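Raquel Prata
May 3, 2024

I've spent a good part of the last year helping our residents' association get through a change of bus routes, and a few people have asked how it went. I'll put it in one thread so I can stop repeating it in messages.

The old 20 ran from Gesero through the middle of Aguiar and out to the hospital. It wasn't fast, but you could get on near your house and get off near the place you were going. Most of the people on it in the morning were going to clinics or to work in the kitchens and laundries up there.

Traren took over the contract last July. Their first draft timetable cut the 20 at Aguiar market and made everyone change to a new bus for the hospital. On the map it looked tidy. The change was timed at two minutes.

Two minutes is fine if both buses are on time and you can cross the road quickly. The stop for the second bus was on the other side of the market, with a crossing that takes an age to go green. I tried it with my mother's shopping trolley and missed the connection three mornings running.

We were told at the start that the consultation was open to everyone. It was a form on a website, eleven pages long, and it logged you out if you left it alone while you made a cup of tea. The library let people use its computers for it, which helped.

So we printed a short version on one side of paper. Where do you get on, where do you get off, what time, and what would you do if the bus stopped running? We left piles of them at the chemist, the launderette and both schools.

We got 1,749 back. I'd expected some 400. Typing them all in took most of the autumn, and I'd like to thank everyone who sat in a cold hall reading other people's handwriting.

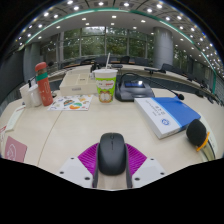
Mostly good, but you've left out the evening service, Raquel. The last bus from the hospital used to be after visiting hours and now it goes in the middle of them, and people in Gorketti have been saying so since the first draft.

Fair point, and I should have put it in earlier. The evening bus came up on a lot of the forms, nearly always from people visiting someone or finishing a late shift. It went into our report as a separate section and it's the part we've had least movement on.

Back to the daytime. What the forms showed was that hardly anyone got off at the market between seven and nine in the morning. They were going straight through. After ten it was the other way round, and the market was where most people wanted to be.

That gave us something definite to ask for. We proposed keeping the through bus until half past nine and starting the new pattern after that. It needed one extra vehicle in the morning, and Traren already had one standing at the Gesero depot at that hour.

The first meeting with them was poor. They'd brought slides about the whole network and we had five minutes at the end. The second was better because we sent the report a fortnight ahead and their scheduler had read it. She'd marked the places where our running times were wrong, and she was right about most of them.

We had forgotten the school traffic on the Aguiar road, for one thing. Our version would have had the bus reaching the hospital before it could possibly get there. She moved the departures forward and the thing worked on paper.

The through bus came back after Christmas. It runs every half hour until 9.30. The stop for the change has been moved to the same side as the market, and the connection is now six minutes. I've used it a good many times and missed it once.

Still not fixed: the evening bus, the shelter at Gorketti (there's a pole and nothing else), and the printed timetable at the hospital entrance, which is the old one. Please don't rely on it. The one in the outpatients' waiting room is correct.

If you're doing something like this where you live, keep the form short and ask for times. "The service is bad" is hard for a scheduler to do anything with. "I start at 7.30 and the bus gets in at 7.34" can be fixed with a pencil.

Keep the paper forms as well. We were asked twice to show where a figure came from, and we were able to pull out the sheets and put them on the table.

Traren are reviewing the timetable again in July. We're collecting evening journeys only this time. The forms will be at the chemist in Aguiar and the post office in Gorketti, and you can leave them in the box at either.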